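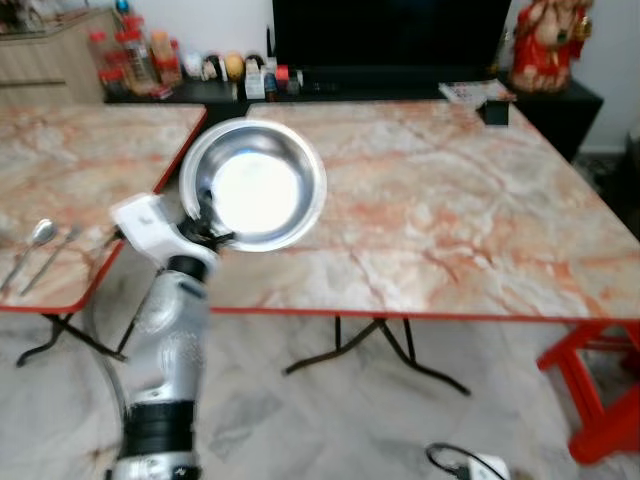 OVISORA, July

Grarnum Folding Table, Square
Section 3: Setting Up and Laying the Table

We use cookies to remember your region and language. Accept all / Manage settings

This section covers unfolding the Grarnum table, placing two tables in one room, and laying a basic stainless steel setting for one person. Read Section 2 (Unpacking) first if the table is new. Adults should do the unfolding and folding.

3.1 Before you start

Clear a level area of floor at least 32 inches wider than the tabletop in one direction. On polished tile, sweep the area and dry it completely. Move rugs and loose mats out of the way.

Check that the edge band is firmly attached on all four sides. Do not use the table if the band has lifted or if a foot is missing. Replacement feet are listed in the Sosent spare parts sheet under number 193.

3.2 Unfolding the legs

1. Lay the table face down on a blanket or a folded sheet.
2. Release the retaining strap and put it aside.
3. Hold one leg frame by its lower tube and lift it until it stops.
4. Lift the second leg frame the same way. The two frames cross to form an X.
5. Push the locking catch until it clicks. Pull lightly on each frame to test it.
6. With one person on each side, turn the table upright and set it down on all its feet at once.
7. Press on each corner in turn. If the table rocks, move it a few inches and test again.

CAUTION: Pinch hazard. Keep fingers away from the point where the legs cross.

CAUTION: Do not sit, kneel, or stand on the tabletop.

3.3 Using two tables

Two tables can stand next to each other, with one used for serving and the other for eating. Leave a gap between them wide enough for a hand. The tabletops are not designed to be clamped or joined, and a dish must never bridge the gap.

The pattern runs differently on each top. Veining on two tables will not line up, and this is not a defect.

Keep one table free for items waiting to be laid. A spoon and fork can rest near a corner of the second table while the bowls are being placed on the first. Keep handles inside the edge band.

3.4 Laying a setting for one

The setting uses a large shallow dish with a wide rim, a smaller and deeper bowl, a spoon, and a fork. The Fabbri steel set contains all of these. Similar pieces may be used.

1. Wipe the tabletop with a damp cloth, then with a dry one.
2. Carry the large dish by its rim and lower it onto the left part of the near half of the table.
3. Put the smaller bowl to its right, leaving a short space between the rims.
4. Lay the spoon to the right of the smaller bowl, handle toward the diner.
5. Lay the fork to the right of the spoon and parallel to it, tines pointing away from the diner.

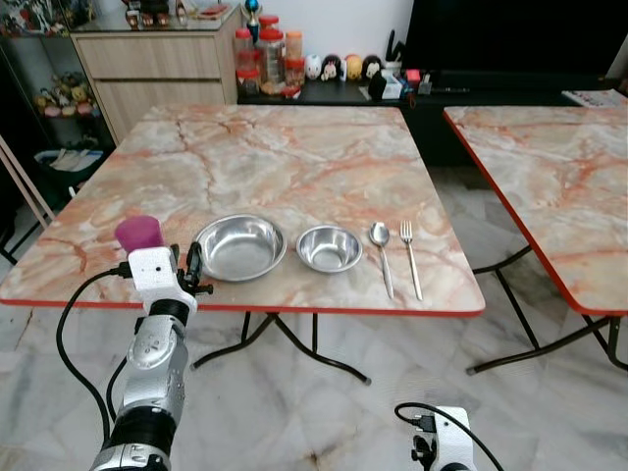
Fig. 3-2. Setting for one. Left to right: large dish, small bowl, spoon, fork.

NOTE: Some households lay the fork on the left. The order given in this manual keeps the whole setting in a single row and leaves the back half of the table clear for a serving dish or a pitcher.

NOTE: Lift steel dishes when moving them. Sliding them dulls the gloss finish over time. The finish was tested for 3,000 wipes with a soft cloth and plain water.

3.5 Adjusting the row

Stand at the near edge and look along the row before seating anyone.

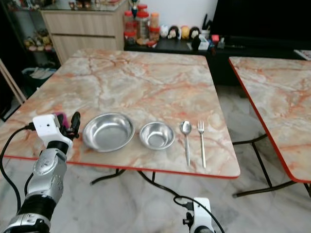 If the fork handle passes the edge band, move both the spoon and the fork back by the same amount. If the rims touch, move the smaller bowl to the right, then correct the spacing of the spoon. Leave the large dish where it is, as the other pieces are set from it.

Under a bright ceiling light, polished steel and the gloss top both reflect strongly. If glare is a problem, turn the table a quarter turn or use a plain cloth under the dishes. A cloth must not hang lower than the point where the legs cross.

3.6 Clearing and folding

1. Remove the fork and spoon first, then the small bowl, then the large dish.
2. Wipe up liquid along the edge band right away.
3. Turn the table face down, release the catch, and fold the leg frames in reverse order.
4. Refit the strap.

Store the table flat or on its edge in a dry place. For cleaning agents, see Section 4.

Last updated: July

Comments (3)

Wakana Nagano
Step 5 in 3.2 needs more force than "push" suggests. On mine the catch only clicked after I leaned on the frame a little. Fine since then.

Kumiko Murakami
Is the strap sold separately? It isn't on the parts sheet I downloaded.

Wakana Nagano
@Kumiko mine was taped inside the carton lid, so check there before ordering.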